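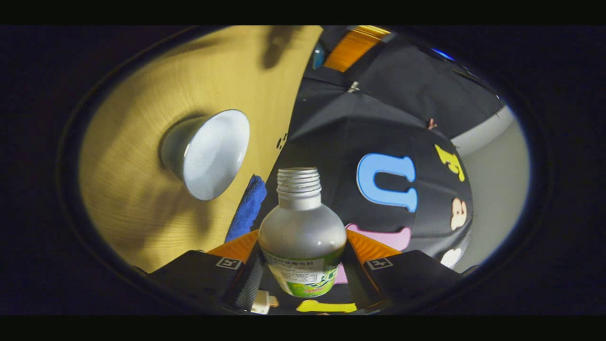 居家妙招 > 纸张与文件 > 家庭法律材料

餐桌上的卷宗：把打官司的材料理得清清爽爽

先交代一下我为什么对这件事这么上心。去年我从 Wolham 的一套出租屋搬走，中介公司 Morin 扣着 2,000 块押金不退，理由是墙面有污损、灶台边掉了一块漆。我一气之下去起诉，然后就傻眼了：合同在书架上，押金收据在旧钱包里，交房时的照片散在两部手机里，水电费的单子拿去垫过花盆。那几个晚上我趴在餐桌上翻箱倒柜，一边翻一边骂自己，翻到后来竟然翻出了乐趣！纸的脾气、笔的脾气、胶水的脾气，摸熟了以后真是特别有意思，从此家里凡是沾点法律边的东西，我都按这一套来收。

下面这些全是家务层面的土办法，讲的是怎么收、怎么贴、怎么编号、怎么不把纸弄坏。至于该不该告、告谁、能不能赢，请去问律师或者法院的诉讼服务窗口，各地的要求也不完全一样，立案之前打个电话问清楚最省心。

一、先腾出一张桌子

整理材料最怕边吃饭边弄。一滴酱油落在收据上，那个圆圆的油印子会一直往外洇，字再清楚看着也糟心。我的做法是挑晚饭收拾完以后，把桌子擦两遍，第一遍湿抹布，第二遍干抹布，擦完等桌面干透再摆纸。木桌的缝里容易藏水，我会铺一张旧桌布，浅色的最好，深色桌布上白纸的边角看得清，可是小纸条的碎屑和订书钉就找不着了。

桌上只留这几样：铅笔、橡皮、起钉器、长尾夹、便利贴、一把尺子。水杯放到旁边的凳子上去，真的，放凳子上！我有一次就是胳膊肘一拐，半杯茶全喂给了租赁合同的第三页。

灯也要紧。顶灯照下来人影正好挡着字，台灯放在不写字的那只手一边就好多了。翻旧收据的时候，把灯压低，让光斜着擦过纸面，有些褪了色的压痕能看出个大概来。

二、别急着分类，先排日子

我头一回整理时兴冲冲地分了好多堆，合同一堆、照片一堆、聊天记录一堆、钱一堆，分完发现每一堆单独看都讲不成一个故事。后来我把所有东西打散重来，按日子从早到晚排成一长溜，从桌头排到桌尾，哎呀，一下子就通了！哪天签的约，哪天交的钱，哪天报修过水龙头，哪天退的钥匙，中间缺了哪一段也看得明明白白。

排的时候每件东西贴一张小便利贴，用铅笔写上日期和一句大白话，比如“交押金”“厨房漏水，报修”“交钥匙，对方没来人”。便利贴贴在透明袋外面或者垫纸上，别直接粘在原件正面，放久了那条胶会把浅色的字迹带起来一层，热敏纸尤其娇气。

日期不清楚的怎么办？先别瞎猜，单独放一摞，等排完以后看看前后都是些什么，多半能推出个大致的位置。推出来也用铅笔写，旁边打个问号。我有一张没写日期的维修单，就是靠同一天的转账记录对上号的，对上的那一刻我高兴得在厨房里转圈。

三、原件一动不动

这一条我恨不得用大字写在冰箱上。原件上不要写字，不要画线，不要用荧光笔，不要盖自家的小印章，不要裁边，不要过塑。过塑看着又平整又体面，可是塑封一压，纸的质感、笔的凹痕、印泥的样子全糊在里面了，真要核对的时候反倒麻烦，想拆又拆不开。

想做记号，全做在复印件上，随便画，画坏了再印一张。我家的规矩是原件进透明袋，袋口朝上，袋子外面贴标签；复印件进文件夹，爱怎么折腾怎么折腾。

订书钉的事多说两句。合同原本就订在一起的，别拆。两排钉孔会让人多问一句，这份东西是不是换过页。复印的时候宁可麻烦点，一页一页翻过去压着印，书脊那边会有一道黑影，没关系，字看得全就行。自己后来乱订的那些散页，倒是可以拆，用起钉器从背面先把两只脚掰直，再从正面平着提起来，别硬撬，硬撬一定会撕出个小三角。

四、热敏纸小票，越早复印越好

超市小票、取款凭条、很多快递底单都是热敏纸，遇热会发黑，见光会褪色，时间一长就成了一张白条。我那张换锁的小票，夹在窗台的书里一个夏天，字淡得像用水写的。

到手当天就复印或者拍照，这是最灵的。拍的时候把小票放平，四个角压上硬币，镜头正对着，整张拍一遍，再凑近把金额和日期拍一遍。长小票分段拍，相邻两段留一点重叠，这样别人看得出来是同一张。

收的时候有几个小讲究。透明胶带千万别贴在有字的那面，胶会跟涂层起反应，贴哪儿哪儿没字。软塑料的卡套也少用，有的塑料会让字迹变淡，我现在都用一个普通的白纸信封，一张小票一个信封，信封面上写明里面是什么，放进抽屉最里头，离暖气和灶台远远的。千万不要拿熨斗去烫皱巴巴的小票，一烫一片黑，想哭都来不及！

五、皱了、潮了、粘了的纸

普通复印纸和合同纸要是皱了，可以救。夹在两张干净的白纸中间，上面压几本厚书，放两个晚上，基本就服帖了。字典和大开本的菜谱最好用，我家那本讲腌菜的菜谱从来没做成过一坛像样的腌菜，压合同倒是一把好手。

潮了的纸先别叠着放，一张一张摊开，下面垫吸水的厨房纸，厨房纸选没有印花的。让它在通风的地方自己慢慢干，不要晒，不要用吹风机的热风，热风吹出来的纸像波浪一样，压都压不平。半干的时候再上书压，效果最好。底下的厨房纸记得换，潮透了还垫着就等于没垫。

两张纸粘在一起，先看看粘的是什么。如果是受潮粘上的，等干一点以后从角上用薄尺子轻轻探进去，探得动就往前走，探不动就停。要是碰到有字有章的地方还粘着，就停手，整叠一起拍照，原样收好，问问专门修纸的人。我吃过逞能的亏，一把扯开，签名那块留在了另外一张纸的背面。

霉点也常见，尤其是放在床底下或者阳台柜里的旧合同。戴上口罩，拿到屋外，用软毛刷顺着一个方向轻轻扫，别擦，擦会把霉揉进纸里。扫完换个新袋子，旧袋子扔掉。

六、编页码这件事，请用铅笔

复印件排好以后要编页码，我一开始用签字笔，编到一半发现漏了一张转账截图，后面全得改，改得满页都是涂涂抹抹的圈圈。后来学乖了，先用铅笔在右下角轻轻写，全部排定、从头翻一遍、确认不会再加东西了，再用黑色签字笔描上去，等墨干透了拿橡皮一擦，漂亮极了！

右下角要留在同一个位置，翻起来手指一捻就看见。我剪了一块硬纸板做小模子，直角那头对准纸角，缺口的地方就是写号的地方，写出来一溜儿整整齐齐的，看着特别解气。

有几件事顺手做掉：

正反两面都有字的，两面都编号，空白的背面不编。
横着的表格，统一让表头朝左手边装进去，别一张朝左一张朝右。
小票和凭条复印在整张的纸上，一张纸上别挤太多，挤多了编号就乱。
彩色的东西，比如墙面照片，值得印彩色的，黑白印出来污渍和影子分不清。

七、目录表，越朴素越好用

材料最前面放一张目录。我的目录就画成几栏：序号、名称、想说明什么、第几页到第几页。“想说明什么”这一栏最花心思，也最有意思，每一样东西只写一句话，写不出来的，多半是这样东西跟这件事关系不大，先抽出来放到旁边的备用袋里。

举个例子，交房那天我拍了一大堆照片，连阳台上的晾衣杆都拍了，写目录的时候一问自己，晾衣杆能说明什么呀？什么也说明不了，抽掉。厨房灶台边那块漆呢，入住时拍的照片里就已经掉了，这一张可是宝贝，单独放一页，印得大大的。

句子写得平平实实就好，“证明入住时灶台旁漆面已有脱落”，别写“证明对方胡搅蛮缠”。气话可以写在便利贴上贴冰箱，我贴了一整排，贴完心里舒坦多了，目录还是干干净净的。

目录写完以后请家里另一个人照着翻一遍，你坐在旁边不许说话。对方翻到哪里皱眉头，哪里就还没理顺。这招比自己检查十遍都管用，我强烈推荐！

八、聊天记录和照片怎么落到纸上

聊天记录最容易弄成一锅粥。截图之前先把对方的资料页截一张，能看到账号的那种，再从头往下截。每一张截图的最后一句，要在下一张的最前面再出现一次，像瓦片一样搭着。日期条别漏，漏了日期条，一句“好的，下周退”就不知道是哪个下周了。

打印的时候一张纸放两张截图刚刚好，放四张就得拿放大镜看了。语音消息另外用文字抄一份，抄的时候“嗯”“啊”都照实写，不替人家润色，旁边注明是哪天几点的那一条。手机里的原记录千万别删，换手机前先备份，备份完打开看一眼，确认真的在，再去动旧手机。

我试过好几个扫描软件，最后用顺手的是 Hukumico，理由很朴实，它不会自作主张给文件改名字。用哪个都行，关键是关掉那些美化的选项，什么自动去污、自动增白，统统关掉。墙上的污渍给去没了，那还拍它做什么呢？

照片的文件名我是这么起的：先写地方，再写东西，最后写第几张，“厨房_灶台边漆_1”。原图单独放一个文件夹，从来不编辑，要画圈画箭头就复制一份出来画。原图再往 U 盘里存一份，U 盘装进小信封，和纸质材料放一块儿。U 盘别扔进放钥匙的碗里，会磕坏接口。

九、装袋装盒，怎么装不打架

我用过抽杆夹、弹簧夹、拉链袋、风琴包，讲讲各自的脾气。

抽杆夹：薄薄一叠的时候很神气，厚了就滑，一拎起来中间的纸哗啦全掉。
弹簧夹：夹得牢，可是会在纸边咬出一道印子，原件不要用，复印件随意。
拉链袋：防水好，下雨天出门必备，平时在家嫌它鼓鼓囊囊。
风琴包：格子多，按日子分最舒服，我最爱这个！

我手里这只风琴包是 Zerkora 的，用了很久，提手那儿脱过线，自己拿粗线缝了几针接着用。格子上的标签我写得很笨：签约、交钱、住着、退房、要钱。五个格子，再笨的人（我）也不会放错。

装的时候每个格子里，大张的靠后，小张的靠前，信封一律口朝上。满到合不拢就该分两个包了，硬塞会把纸边全塞卷。边角卷了的纸很难伺候，复印机一吃就卡。

快递信封别急着扔。对方寄来的东西，信封上的面单有日期，跟里面的信一起收着，信封用剪刀从短边剪开，别从面单那边撕。自己寄出去的，面单底联当天就复印，底联也是热敏纸，参照前面说的小票办法。寄之前把要寄的几张纸和写好地址的信封摆在一块儿拍一张照，顺手的事。

十、出门那天的袋子

头天晚上就装好，放在门口鞋柜上。里面有：身份证、材料原件、给法院和对方的复印件（要几份按通知上写的来）、通知书本身、两支黑笔、一小叠白纸、一包纸巾、一小瓶水。水单独放在外侧的袋子里，拧紧，再拧一下！至于安检让不让带进去，各处不一样，不让带就在门口喝掉。

原件和复印件分开两个袋子，颜色要不同，我是蓝袋装原件，黄袋装复印件，紧张的时候人只认得颜色。目录多印一张自己拿着，在每样材料旁边用铅笔写上它在哪个格子里，说到哪件，手就伸向哪里，不用低着头翻半天。

衣服口袋里放一张小卡片，写三样东西：案号、去几楼哪个厅、几点。手机没电的时候这张卡片就是恩人。早上的场次我会提前很多出门，Wolham 那条路一到早上八点就堵得像罐头。

还有，起床以后先吃饭再看材料。我是边啃包子边翻过一次的，包子是肉的，结果您大概猜得到。

十一、事情了结以后怎么收

押金后来是调解的，收到钱的那天我第一反应是把那一摞纸全扔进废纸篓，幸好忍住了。调解书、判决书、收款的凭证，这些要长期留着，放进家里放户口本和房本的那个盒子里，原件不折。其他的复印件可以精简，留一整套编好号的，多出来的撕碎了再扔，上面有身份证号和电话的地方多撕几下。

撕纸也有小窍门：先用滚筒式的遮盖章把号码盖掉，再泡一盆水，泡软了一捏就烂，捏成团扔湿垃圾前把水挤掉。家里有碎纸机当然最方便，记得先把钉子取了。

盒子里放一小包干燥剂，别贴着纸放，用小布袋装着塞在角上，每到换季的时候换一回。我都是四月换，回南天之前，顺便把整盒翻一遍透透气。樟脑丸就免了，味道大，还可能在塑料袋上留下黏黏的印子。

盒盖里面贴一张清单，谁打开都能看懂里面有什么。哪天拿出去用了，在清单上写一笔，放回来再勾掉。

十二、平时就顺手做的小事

其实最轻松的办法是平常就攒着，真到要用的时候一抽就出来。我现在养成的习惯都特别小，一点不累：

签了任何东西，进家门先拍照，再放包。
交了押金定金，收据马上进信封，信封上写清楚是谁收的、为什么收。
搬进新房子的头一天，家具还没进来，先把每面墙、每个水龙头、每扇窗拍一遍，连抽屉里头都拉开拍。
电表水表的数字，搬进和搬走各拍一张，把表号一起拍进去。
报修尽量发文字，打了电话也补一条文字：“刚才电话里说的水龙头，麻烦明天来看。”
借钱给亲戚朋友，欠条请对方当面手写，金额大写小写都写上，用黑色签字笔，别用那种摩擦就能擦掉的可擦笔！可擦笔的字放在夏天的车里都会消失，我试过，太神奇也太可怕了。

说到笔，再啰嗦两句。圆珠笔时间长了会渗油，背面透出来黄黄的一圈；铅笔会蹭花；彩色笔复印出来深浅不一，红笔有时候干脆印成一片灰。黑色签字笔最稳当，写完别马上合上本子，晾一会儿。按手印的印泥也要晾，盖完拿一张白纸虚虚地搭着，别压，压了就糊成一团红云。

读者补充的两条，我试过觉得好，也写在这儿。一条是用晾衣夹把刚描完页码的纸挂成一排，干得又快又不占桌子，挂起来的时候屋里像过节似的。另一条是家里有小孩的，把空白的废复印件裁成小本子给孩子画画，裁之前翻过来看看背面，别把要交的那份裁了。

印泥蹭到桌布上怎么洗，好几位问过，我用洗洁精搓了两遍还剩一点粉印子，还在试别的办法，试成了再来更新。

标签：文件收纳　租房押金　证据整理　热敏纸　家庭档案

分享 5　　评论 2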